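Project report, Media and Public Affairs, second-year track
Supervisor: Khalil Kanaan
Working title: Targets and modes in the opening monologue of a regional comedy program

## 1. Purpose

The project measures who is joked about, and in what way, in the opening monologue of *Flumedgate*, a weekly comedy program broadcast to Wulavero and the surrounding counties. Most published work on topical television comedy deals with national programs. Regional programs have smaller writing staffs, draw on a smaller pool of news, and are watched by people who may deal with the officials in question in person. Results from national programs may not carry over.

Three questions were set in the proposal:

1. What share of monologue jokes is aimed at local officials, compared with state and national ones?
2. Are the jokes aimed at personal traits, at policy, or at procedure?
3. Does the mode of the joke change with the level of office?

A fourth question, on audience response measured by length of laughter, was dropped after the pilot. The broadcast audio is compressed and the level of the audience microphones changes from one episode to the next, so duration could not be measured in a consistent way.

## 2. Material

The sample is one full season of 42 episodes. Only the opening monologue was used. It starts at the host's first spoken line after the title music and ends at the first commercial break or the first desk segment, whichever comes first. Guest interviews, sketches and desk segments were left out.

Transcripts came from the broadcaster's closed captions. Captions were checked against the recordings and corrected where a name was wrong or a line was missing. Two kinds of caption error were frequent:

- Surnames of council members were replaced with common words of similar sound.
- Short tags added by the host after a punch line were dropped.

The second kind matters for this project. A tag often moves a joke from one target to another. A line on a delayed bridge repair may be aimed at the transport department until the tag brings in the mayor. All tags were restored by ear.

The national election season did not overlap with the sampled season. One local by-election did. Episodes in the weeks before the by-election were kept in the sample, and the possible effect is covered in section 6.

## 3. Unit of analysis

The unit is the joke, defined as a setup with one or more punch lines that depend on it. If the host returned to the same setup after an unrelated joke, the return was counted as a new unit. Running gags were counted each time they occurred.

Lines with no setup, such as greetings and remarks about applause, were not counted unless they named a target. This rule was added after the pilot. Under the first version of the rule, the coders split the opening minute of each monologue in different ways, and agreement on the number of units was poor.

The procedure gave 1200 units.

## 4. Coding

Each unit received one target code and, where the target was political, one mode code. Coding was done in Busitz, the text annotation program installed in the department lab. It stores each coder's decisions separately and exports them as a flat file.

### 4.1 Target

The code list has 9 categories: mayor and mayor's office; city council; state officials; national officeholders; candidates not in office; local business; news media; host, staff or studio audience; other.

A unit with more than one target was coded by its final punch line. The alternative, multiple codes per unit, was tried on the pilot episodes. It raised the number of codes without changing the order of the categories and made the tables harder to read.

A person who was both a sitting council member and a candidate was coded by the role named in the joke. If no role was named, the council code was used.

### 4.2 Mode

Three modes were used.

**Personal.** The joke depends on appearance, speech, age, habits, family, or a claim of low intelligence or bad character.

**Policy.** The joke depends on the content of a decision, proposal or vote, or on its effects.

**Procedural.** The joke depends on how public business is carried out: meeting length, voting errors, missed deadlines, unclear notices, disputes over speaking time.

The line between policy and procedure was the hardest to apply. The working test was to ask whether the joke would still function if the measure under discussion were replaced with another one. If it would, the unit was procedural.

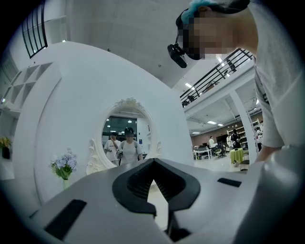 **Tarek Abu Hammour**

### 4.3 Reliability

There were 2 coders, the author and a fellow student in the same track. The author coded all units. The second coder coded a random fifth of the material, 240 units, without access to the author's decisions. Agreement was measured with Cohen's kappa.

| Variable | Kappa |
|---|---|
| Target | 0.84 |
| Mode | 0.69 |

The value for target is good. The value for mode is acceptable for exploratory work. Most mode disagreements fell between policy and procedural. Disagreements were settled by discussion, and the settled code was used in the analysis. The other four fifths of the material reflect the author's decisions only.

## 5. Results

### 5.1 Targets

| Target | Units | Share |
|---|---|---|
| Mayor and mayor's office | 286 | 23.8% |
| National officeholders | 204 | 17.0% |
| City council | 173 | 14.4% |
| State officials | 141 | 11.8% |
| Candidates not in office | 118 | 9.8% |
| Host, staff or studio audience | 97 | 8.1% |
| News media | 71 | 5.9% |
| Local business | 64 | 5.3% |
| Other | 46 | 3.8% |

Shares do not add to 100 because of rounding.

The first five rows by size are all political and make up 922 units. The mayor and the council together account for 459 units, more than state and national officeholders combined (345). For this program, the local level is the main source of political material.

The mayor's position at the top of the table was expected. The size of the council category was not. In the proposal it was assumed that council members would be too little known for a broadcast audience. The transcripts show how the writers deal with this. Council jokes rarely rely on the audience knowing a member by name. The setup supplies the name, the district and the incident, and runs longer than the setup of a joke on a national figure.

### 5.2 Modes

| Target | Personal | Policy | Procedural | Total |
|---|---|---|---|---|
| Mayor and mayor's office | 148 | 83 | 55 | 286 |
| City council | 61 | 49 | 63 | 173 |
| State officials | 77 | 41 | 23 | 141 |
| National officeholders | 147 | 45 | 12 | 204 |
| Candidates not in office | 84 | 18 | 16 | 118 |
| Total | 517 | 236 | 169 | 922 |

Personal jokes are the majority of political units (56.1%). The share differs by level. It is 72.1% for national officeholders, 51.7% for the mayor, and 35.3% for the council. The council is the only target for which procedural jokes are the largest group.

Candidates resemble national officeholders more than they resemble the council. This fits the view that a candidate has no record in office to joke about, so the material comes from biography, advertising and manner of speaking.

### 5.3 The Ghanem Street items

One topic was large enough to be examined separately. A change to parking rules on Ghanem Street was raised in the monologue in 9 episodes, in most cases as a council joke. The early items were mostly policy jokes on the rule itself. After the council held a second vote to correct the wording of the first, the items became procedural and stayed so until the topic was dropped.

The Ghanem Street items are not enough for a general claim. They do suggest that mode should be tracked over the life of a topic, which the present design does not do.

## 6. Limits

The sample is one season of one program. The writing staff did not change during the season, so the results may describe the habits of a few writers.

The by-election probably raised the number of candidate units. A recount with the pre-election episodes removed was planned but not finished, as the episode dates in the export had been overwritten during an update of the lab machines. The dates can be restored by hand from the broadcaster's schedule.

Coding by final punch line hides jokes that pass through several targets. It is likely to undercount the news media, which often appear in the setup as the source of a quotation and are mocked briefly on the way to the main target.

The mode categories do not record how harsh a joke is. A mild remark on the mayor's neckties and a direct accusation of dishonesty are both personal. Khalil Kanaan suggested a separate harshness scale at the midterm review. It was tried on the pilot episodes and abandoned when the two coders could not agree on the middle values.

No comparison was made with the volume of news coverage. A high number of jokes on the mayor may only mean that the mayor was in the news more often. A count of front-page items in the Wulavero daily press over the same season would allow a simple correction.

## 7. Remaining work

- Restore episode dates and run the recount without the by-election weeks.
- Have the second coder finish a further set of units in the policy and procedural categories, where agreement was weakest.
- Add a count of local news items as a baseline.
- Write out the tag rule from section 2 as a formal instruction in the codebook. At present it exists only as a note in the project file.

The recount is due in December. The codebook and the export file are stored in the shared course folder. The caption files remain the property of the broadcaster and are not included.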